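Section 4: Getting your table ready and leveling the Rinitz loom

If you've come straight here from the unpacking section, welcome back! I'm Lilla Kiss, I wrote most of this guide, and I've set up more of these little tabletop looms than I care to admit (my own kitchen table has the dents to prove it). Section 4 is the slow one. Give it an evening, put the kettle on, and please don't warp anything until you've reached the end.

You'll want the loom frame, the bag of four screw-in feet, the felt pads, a small spirit level, a soft pencil and the flat wrench that came taped to the inside of the box lid.
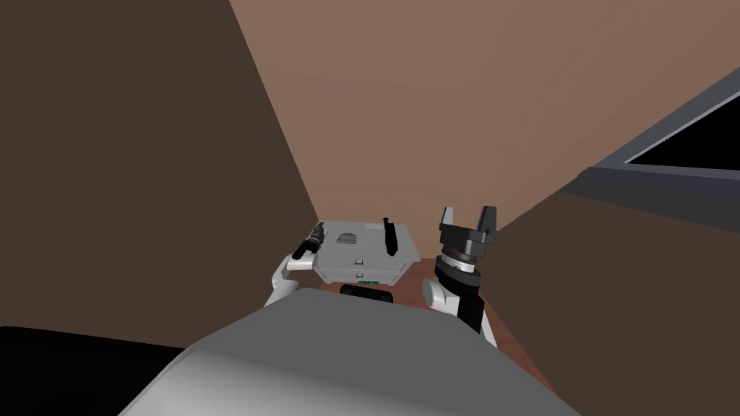
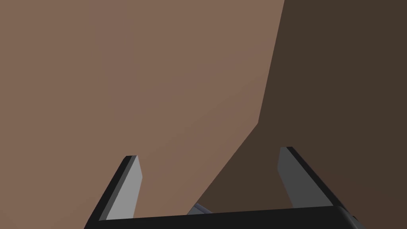

4.1 Picking a surface

1. Choose a table that doesn't rock. Press down hard on each corner in turn, and if it tips, fold some card under the short leg before you go any further.

2. Check the height. Sit in the chair you'll weave in, let your arms hang, then bend your elbows. Your forearms should come out level with the tabletop or a touch above it. I weave at a table that's too high and my shoulders complain every February, when I'm trying to finish all the scarves I promised people for Christmas.

3. Clear enough room behind the loom to walk the warp out. You can get by with less if you use the warping pegs (see Section 6), but direct warping across the room is so much nicer that I'd move the couch for it.

4. Wipe the surface down and let it dry.

Note: A glass tabletop is fine for the weight, but the felt pads slide on it like socks on a waxed floor. Use the rubber cups from the Senby accessory bag instead.

Caution: Don't set the loom up on a folding card table. The beat of the reed walks the whole thing forward, and the legs on those tables can fold without much warning.

4.2 Fitting the feet

1. Lay the frame on its back on a folded blanket, with the breast beam toward you.

2. Find the four threaded holes, one near each corner of the side rails. There's a fifth hole in the left rail. Ignore it for now, it's for the raddle and we'll get there.

3. Start each foot by hand. They should go in sweetly for the first few turns. If one fights you, back it all the way out and try again, because it's gone in crooked and the wood will lose that argument.

4. Screw each foot in until the collar just touches the rail, then back it off one full turn. That turn is what you'll be leveling with.

5. Stick a felt pad on the bottom of each foot. Press and hold while you hum something short.

6. Stand the loom up. Lift by the side rails and never by the castle (the tall bit in the middle). The castle is only pegged in at this stage, and if you pick the loom up by it you'll be holding a castle and watching a loom leave.

Note for owners of the older frame: If your serial number is 162 or lower, your feet are wooden and push-fit, with no thread at all. You can't level those by turning them. Skip to 4.4, where Arnout De Haan has worked out a very decent method with card shims. Arnout still weaves on his original frame and won't hear a word against it.

4.3 Leveling

This is the step people skip. I skipped it myself on my first loom, and every piece I made that winter came out with one edge tighter than the other. I blamed the yarn. Then I blamed my left hand. I bought different yarn!

1. Put the spirit level across the breast beam, dead center. Turn the two front feet until the bubble sits between the lines. Small turns, a quarter at a time, and let the bubble settle.

2. Move the level to the back beam and do the same with the back feet.

3. Lay it along the left side rail. If the front and back disagree, split the difference, raising the low end a little and lowering the high end a little.

4. Go back and check the breast beam again. It will have moved. This is normal and it's annoying, and you may go around twice.

5. When you're happy, hold each foot still with your fingers and snug the lock nut up against the rail with the flat wrench. Snug is plenty.

6. Pencil a little mark on the table beside each foot if it's your own table and you don't mind. If you put the loom away between projects, those marks will save you doing all of this over again.

Caution: Keep your fingers out from under the rails while you turn the feet. The frame is heavier than it looks.

4.4 Shimming the older frames

1. Cut strips from a cereal box, each a little wider than the foot.

2. With the level on the breast beam, slide strips under the low foot one at a time until the bubble centers.

3. Take the whole stack out, glue the strips together and let them dry under a heavy book.

4. Put the stack back and write on it which foot it belongs to. Arnout uses FL, FR, BL and BR. I used a drawing of a cat for one of mine and now I have no idea where it goes.

4.5 Checking the beams for square

1. Tie a length of cotton string from the left end of the breast beam to the right end of the back beam. Pull it straight and mark the string with your pencil at both ends.

2. Untie it and run it the other way, right to left.

3. The marks should land in the same places. If they're out by more than the width of the pencil line, loosen the corner bolts on the long side, give the frame a gentle push at that corner, and try again.

4. Tighten the corner bolts a little at a time, going around diagonally, the way you would with a car wheel.

Note: Frames that have been stored in a damp garage nearly always come out of square. Let yours live indoors for a few days before you adjust anything. Iddrisu Dramani, who repairs looms for our Zarkorstead workshop, would like me to say a week. So, a week.

4.6 If something's off

The loom creaks when you beat: Usually a corner bolt. Tighten as in 4.5, then rub a bit of beeswax on the pegs of the castle.

One foot keeps working loose: The lock nut is on upside down. The smooth face goes toward the rail.

The felt pads have come off: Clean the feet with rubbing alcohol and stick on new ones. Spares are part number 1925.

The bubble reads differently when you flip the level end for end: It's the level that's wrong. Borrow another one.

Once the frame is level and square, leave it where it is overnight and check the breast beam one more time in the morning. Then go on to Section 5, Fitting the Reed and Heddles. You'll need the threading hook from the small paper envelope, so dig that out before you sit down.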